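Une maison d'hôtes en altitude, hors des sentiers du ski

Au-dessus de Zisholm, la route s'arrête devant un ancien relais de poste. Annelies Aebischer y loue des chambres toute l'année, même en novembre, quand les remontées sont à l'arrêt et que les hôtels de la vallée baissent leurs volets.

Le village compte 171 habitants permanents. En décembre, ce chiffre ne veut plus dire grand-chose : les résidences secondaires se remplissent, la boulangerie ouvre à six heures et il faut réserver sa table trois jours à l'avance. Le relais, lui, garde le même rythme. Huit chambres, un seul service le soir à 19 h 30, pas de carte. On mange ce qui a été préparé, souvent une soupe d'orge, puis un plat de viande braisée ou un gratin de légumes racines.

La maison a été achetée vide, avec un toit à refaire et des planchers affaissés au premier étage. Les travaux ont duré quatre hivers. Les murs de pierre ont été conservés, les cloisons déplacées pour que chaque chambre dispose de sa salle d'eau. Les deux chambres du fond sont plus petites mais donnent sur le torrent - ce sont celles que les habitués demandent. 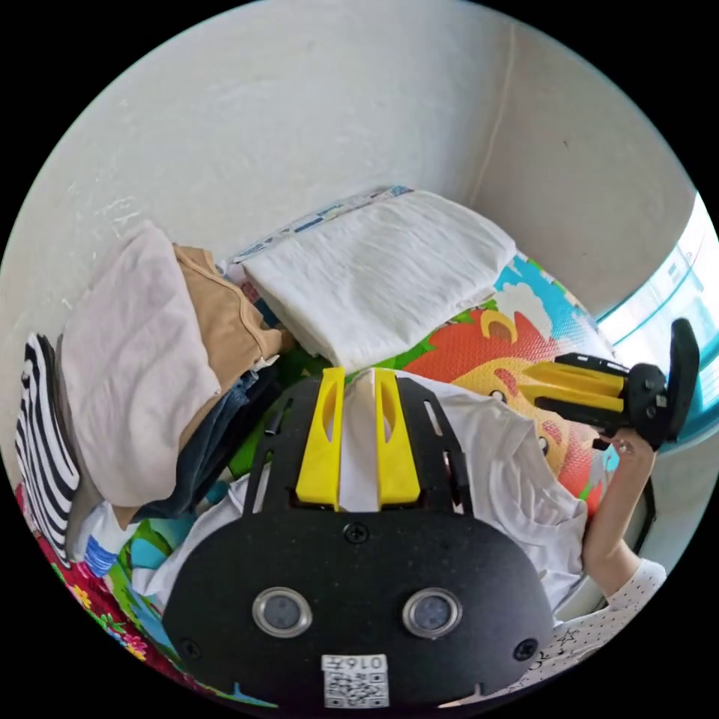

Dormir au relais

Les chambres ne portent pas de numéro. Elles ont reçu les noms des alpages voisins, Worden au rez-de-chaussée, Ivine sous les combles. Cette dernière est la plus calme, à condition d'accepter un escalier raide et un plafond bas du côté de la fenêtre. Pas de télévision. Le réseau téléphonique passe mal au-delà du palier, le wifi fonctionne dans la salle commune.

Le chauffage est assuré par une chaudière à bois qui alimente aussi l'eau chaude. Il fait dix-huit degrés dans les chambres, un peu plus en bas. Les voyageurs frileux peuvent demander une couverture supplémentaire à la réception, qui est aussi la cuisine. La nuit coûte 151 francs pour deux personnes, petit déjeuner compris. La demi-pension se règle sur place. 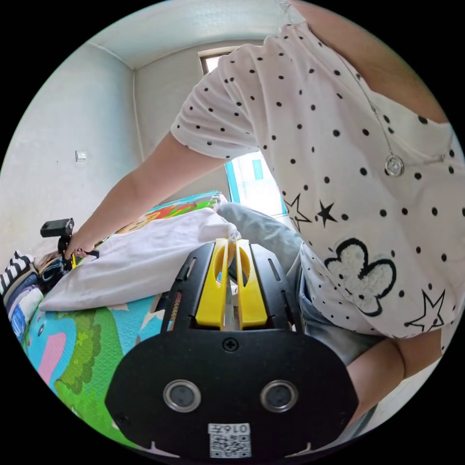 Le petit déjeuner est servi de sept à dix heures. Pain du village, beurre, deux fromages, confiture de myrtilles et œufs sur demande. Aucune tenue particulière n'est attendue, ni le matin ni le soir : un tee-shirt blanc à petits pois noirs convient aussi bien qu'un pull de montagne, et les chaussures de marche restent dans l'entrée. Ceux qui partent tôt reçoivent un sac avec du pain, une pomme et un thermos à rapporter le soir.

Hideaki Oda vient ici depuis sept ans, toujours à la fin de l'été. Il marche seul, avec une carte papier, et rentre en milieu d'après-midi pour lire près du poêle. « Je ne cherche pas un hôtel plus confortable, dit-il. Je connais les sentiers et je sais à quelle heure on dîne. »

Son itinéraire préféré monte au col Lozano, 814 mètres de dénivelé depuis la porte du relais. Il faut compter trois heures à l'aller. Le chemin traverse d'abord une forêt de mélèzes, puis des pâturages où l'on croise des troupeaux jusqu'à mi-septembre. Le dernier tronçon est caillouteux et se fait mal par temps de pluie.

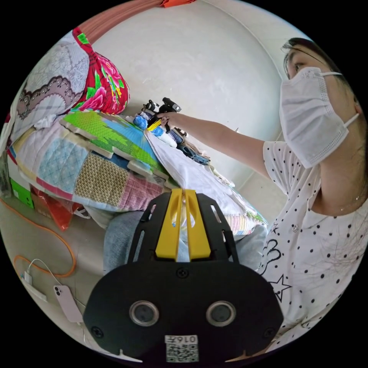
Page 43

Pour une sortie plus courte, on suit le torrent jusqu'au vieux moulin, une heure aller-retour sur terrain plat. Le sentier est déneigé en hiver et praticable avec des enfants.

Y aller. Un car relie la gare de la vallée à Zisholm quatre fois par jour, le dernier à 18 h 10. Du terminus, il reste vingt minutes à pied ; la maison vient chercher les bagages si on la prévient la veille. En voiture, les pneus d'hiver sont nécessaires dès novembre et le stationnement se fait derrière la grange.

Réservation par téléphone, de préférence le matin. Deux nuits minimum en février et en août. Les chiens sont admis au rez-de-chaussée.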